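Zevley Website Launch Checklist, with Comments
Dirnine site move, second inspection, 2019-07-28
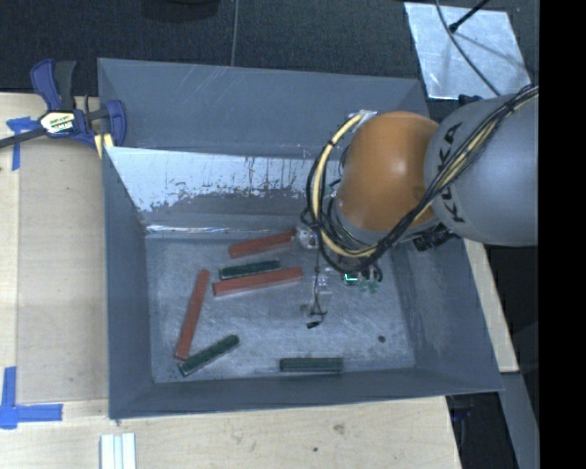 A word before the items. The first inspection in March was a bit of a scramble, and I promised the Ocampo office that this one would come with proper notes, so please forgive me if I go on a little. Everything was checked on the staging copy, on a laptop and on a phone, with a fresh browser each time.

1. Redirects from old addresses
Status: pass, with comment
I tried 200 of the old page addresses and they all landed somewhere sensible. A few of the Gidovton pages take two hops to get there, and I'd love to see those shortened when someone has a quiet afternoon. Please keep the redirect list in the shared folder and not in somebody's inbox!

2. Page titles and descriptions
Status: needs work
The main sections read beautifully now. The news archive is another story — 15 articles still share the title "Untitled update," and I know for a fact that a couple of them are good pieces that people go looking for.

3. Contact and quote forms
Status: pass
Messages arrive, the thank-you page shows up, and the error text is finally in plain English. Whoever rewrote "Invalid input in field 4" has my lasting gratitude.

4. Personal data on forms
Status: needs work
The quote form still asks for a date of birth, and I can't find anyone at Dirnine who uses it. Take it out before launch. The privacy link under the button also goes to the old policy.

5. Backups and restore
Status: pass
Full backup taken and restored to a spare server. All 600 pages came back, along with the downloads. I opened a good handful of the PDFs by hand, including the long ones.

6. Logins and permissions
Status: fail
Three former contractors still have editor accounts, and one shared admin login is being passed around between Ocampo and Gidovton. I understand how it happens (I've done it myself, years ago), but it has to be sorted before we go live. Separate accounts, two-step sign-in, old ones closed.

7. Security certificate
Status: pass
Valid on both versions of the address. Renewal notices go to the team mailbox now.

8. Keyboard and screen reader use
Status: pass, with comment
Menus and forms can be reached by keyboard, and the focus outline is easy to see. The skip link works on every template except search results. Some of the downloads have file names for link text, which must be tiresome to listen to.

9. Rollback plan
Status: not checked
I was sent the old draft, so I'd like the current one, please, with the name of whoever makes the call on launch night.

Item 6 holds up the launch, and so does the date of birth field in item 4. The rest can follow in the first couple of weeks. Send me a note when those two are done and I'll gladly look at them again the same day.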